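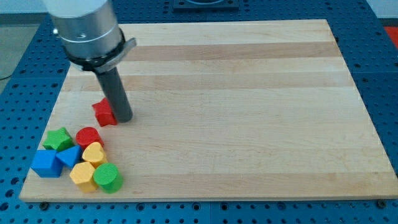 Landlord's rep at Tollow reckons the eyewash station was tested in February and doesn't need doing again till winter. No tag on it, so doing it again.

## Ornstead unit - walk-through, 7:40 am

- [x] **Front exit** - clear. Sign lit.
- [x] **Rear exit** - opens, but stiff. Needs a plane or new hinges. Second time I've written this.
- [ ] **Extinguishers** - 2 on the wall by the kitchenette, both in date. The one near the roller door has no pin seal. Tag it out, ring Pfister for a swap.
- [ ] **Eyewash** - ran brown for a bit then clear. Left cap missing. Not a pass.
- [x] **Switchboard** - 600 mm clear in front, tape still down. RCDs tripped ok on the test button.
- [ ] **Leads and power boards** - one daisy chain behind the fridge. Unplugged it. Please dont put it back.
- [x] **First aid kit** - restocked, except for burn gel. On order.
- [ ] **Racking** - load sign unreadable on bay nearest the bins. Upright has a ding at forklift height, want Voddale to look before anything heavy goes back up.
- [x] **Floor** - dry, swept. Mat at the side door curling, taped for now.
- [ ] **Evac diagram** - still shows the old toilets. Assembly point is the far side of the carpark, not the verge.

Job numbers: 2,012 rear door, 3,145 racking. Eyewash hasnt got one yet.

Recheck the open ones before smoko tomorow, initial the sheet in the tearoom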